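What We Saw at the Robot Open Day
For readers 8 and up
Jan 9, 2019

Quick one this week, lots to fit in. Went to the open day at Fogh, over in Radham. Two floors, a lot of stairs, free juice. The best bit was the room where people teach robots to use their hands. So that's what this page is about.

Person doing the showing: Halldóra Toft. Her job is teaching robots to pick things up. Yes, a real job. 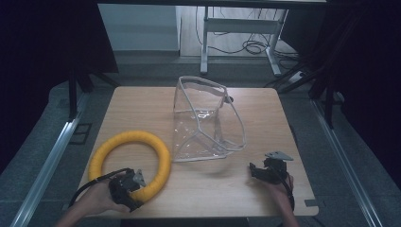 Hand-held grippers, a wooden table and something yellow to grab.

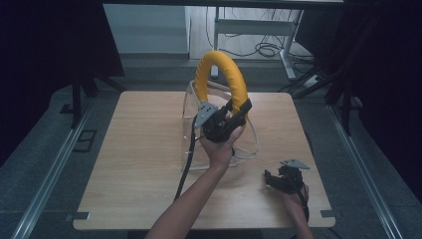
First question from our group, from Nanna Þorgeirsson, age nine: "Where's the robot?"

Good question. There wasn't one on the table. Halldóra said the robot comes later. First a person does the job, holding grippers, and a computer keeps a record of it. Then the robot studies the record. Bit like watching your big sister tie her shoes before you try.

What's a gripper?

A robot's hand, more or less. Yours has four fingers and a thumb. Lots of grippers have just two fingers. They open, they close. That's it. No tickling, no pointing, no thumbs up.

Try this at home. Tape your fingers together so you only have a thumb and one big flat finger. Now pick up a sock. Easy. Now a coin. Hmm. Now open a zipper pouch. See? Ask a grown-up to help with the tape, and don't use the super sticky kind.

Why not just use your own hand?

Because a robot can't copy your hand. It hasn't got one! If you show it a trick that needs five fingers, it's stuck. So the teacher uses the same kind of fingers the robot has. Then whatever the teacher can do, the robot has a chance of doing too.

Two hands, two grippers. Left and right. Some jobs only need one and the other one waits its turn.

What's hard about it?

Squashy things. Foam bends when you squeeze it. A block stays the same shape all day, but foam can be a ring one minute and an arch the next. The robot has to work out what it's looking at every single time.

See-through things. Even harder. Look at a clean window and you mostly see what's behind it, right? Same for a robot's camera. It sees table, table, table, and misses the clear plastic thing sitting on top. People find the edges by looking for shiny lines. A robot has to learn that.

Squeezing. Too soft, you drop it. Too hard, you crush it. You learned this when you were a baby, probably with a banana.

How many tries does it need?

Lots. Halldóra wrote the numbers on a whiteboard for us. One job gets shown 288 times. The robot team keeps 240 of those to learn from. The rest are saved for a test, to check whether the robot learned the job or only learned the exact moves.

Your teacher does the same thing by the way. Practice problems on Monday, diffrent problems on the test.

288 times! Đạt Diệp (he's ten) asked if it gets boring. Halldóra said yes, sometimes, and she listens to the radio. She also said she has to start with things in a new spot a lot of the time. If the yellow thing was always in the same place, the robot would just go to that place. Even if you moved it. Even if it was in another room.

Do the mistakes count?

Some of them. If the teacher drops something and picks it up again, that can be a useful one. Robots drop stuff too and need to know what to do next. If the teacher sneezes and knocks everything on the floor, they throw that one out. (She said this has happened. More than once.)

Our turn

Groups of 4, no pushing. There was a practice station in the hallway with plain old kitchen tongs, a bowl and a bag of cotton balls. You got 32 cotton balls to move. Sounds easy. Everyone went too fast and there was cotton all the way to the elevator.

Then round two with one eye shut. Much worse! With both eyes open, your brain can work out how far away things are. Shut one and you grab air. Some robots have two cameras for that same reason, and some have more.

Þröstur Mogensen, who drove the bus, had a go as well and beat all of us.

Words to know

Gripper: the part of a robot that grabs.
Demonstration: showing how a job is done, so somebody else can learn it.
Transparent: see-through, like glass or a clear pouch.
Data: all the stuff that gets recorded. One piece is called a datum but hardly anyone says that.

Things to try

1. Kitchen tongs, a bowl, some cotton balls. Time yourself. Then use your other hand.
2. Put a clear plastic cup on a table and look at it from across the room. What can you see of it? Turn a lamp on and look agian.
3. Teach a friend to fold a paper hat without talking. Just show. How many times did you have to do it?

Send us your tongs times and we'll put the fastest ones up. Next trip is the bread factory at Stoltow. Permission slips to Eyvindur Eyvindsson please, and bring a hair tie if you have long hair.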